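Sistora Bench Frame System: Rear Rail, Slatted Panel and Fixture Board

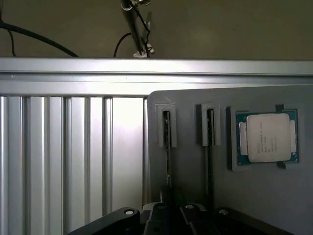

Category: Workshop / Bench Frames / Aluminum Extrusion

Product line: Sistora
Supplied by: Prusero
Sold as: frame set, board and holders ordered separately

Overview

Sistora is a bench frame system built up from aluminum extrusion. The rear of the bench is closed by horizontal rails running the full width of the work area. Below the rails, the surface is divided between a slatted aluminum panel and a gray plastic fixture board. The two can be ordered in any ratio that fits the frame width. The left/right order is set at assembly and can be reversed later with hand tools.

The system is intended for light assembly, sorting, inspection and bench testing. It is not a welding table and should not be used as one. Parts in the Sistora line are compatible with frames from the earlier Trnka series, with the exception of the corner feet.

Rear rails

The upper rail is a plain extrusion with a brushed face. The lower rail is wider and has a satin finish. A narrow groove remains between the two after assembly. Do not fill this groove with sealant. It takes up small differences in length between the rails and gives access for a thin blade when the upper rail has to be lifted off.

Both rails are supplied cut to length and deburred. Cut ends are not anodized. If the ends will be exposed to coolant or cleaning fluid, order end caps.

Fasteners for the upper rail are inserted from the end of the slot. Insert all of them before the corner brackets are tightened, including any needed for poles or accessories. Drop-in fasteners are available for later additions but have a lower holding force and are not recommended for poles.

Slatted panel

The panel is made of aluminum extrusion slats laid side by side with the ribs parallel. The grooves between the ribs can be used to locate stops and small clamps. Chips and dust collect in the grooves and should be brushed out along the length of the ribs. Compressed air moves the dirt under the fixture board and is best avoided.

The metal is bright and will throw reflections under a direct lamp. Where glare is a problem for inspection work, move the lamp to the side or order the panel with a matte finish. The matte finish adds 2 weeks to delivery.

Slats are replaced one at a time. Release the front clamp strip, slide the damaged slat forward, and slide in the new one. The adjoining slats stay in place.

Fixture board

The fixture board is light gray plastic with a flat, uniform surface and a rounded corner. It extends up to just below the lower rail. Leave a gap at the rail when fitting. The board expands more than the aluminum does, and a board fitted tight against the rail will bow in a warm room.

Rectangular slot holders mount on the board and stand slightly above its surface. They are made from the same gray material as the board, so wear at the contact face is even. Holders are sold blank or with the slot cut to a customer drawing. For cut slots, state the part size and the clearance wanted on each side. If no clearance is given, the slot is cut for a free sliding fit.

The board should be wiped with a damp cloth and mild soap. Acetone and similar solvents dull the surface.

Poles, brackets and clamps

Poles mount to the top of the upper rail with a mounting bracket. The bracket accepts a pole set upright or at an angle. Tighten the bracket bolts evenly, one turn at a time on each side. A silver clamp for holding an accessory at the upper part of the pole is available in the same finish as the bracket.

Maximum accessory load is 4 lb per pole with the pole upright. For angled poles, reduce the load by half. The pole is not a lifting point for the bench.

Cable routing

Cables can be wrapped along a pole or brought down behind the rail. Keep wraps even and leave enough slack at the lower end to allow the pole to be turned. Heavy cables should hang in a gentle curve from their upper support and pass behind the rail without resting on its edge. Thin wires may hang straight down.

Do not pull loops tight to make them look neater. A cable that is short at the bracket will work loose at the connector. The Kullamero clip set fits the rear slot of the upper rail and holds cables of mixed diameter.

Clearance at the wall

Allow 4 in. between the back of the rail and the wall. This leaves room for connectors and for a hand behind the bench. More is needed if the bench is to be serviced from the rear.

Assembly notes

1. Set the frame on its feet and level it before the rails are fitted.
2. Fit the lower rail first, finger tight.
3. Insert all slot fasteners in the upper rail, then fit the rail.
4. Check both rails with a straightedge and tighten from the center outward.
5. Slide in the slats and close the clamp strip.
6. Lay the fixture board, set the gap at the rail, and fasten.
7. Mount the holders, then poles, then cables.

Retighten all rail bolts after 80 hours of use.

Ordering

Frame set: feet, corner brackets, upper and lower rail, fasteners
Slatted panel: sold by the slat, bright or matte
Fixture board: light gray, cut to size
Slot holder, blank: sold singly
Slot holder, cut: drawing required
Pole with mounting bracket: black pole, silver bracket
Pole clamp: silver
Kullamero clip set: bag of 100

Boards and slats cut to customer size are not returnable. Uncut parts may be returned in the original wrapping. Orders placed in December ship after the January stock count.

Replacement fasteners for Trnka frames are listed under Spare Parts.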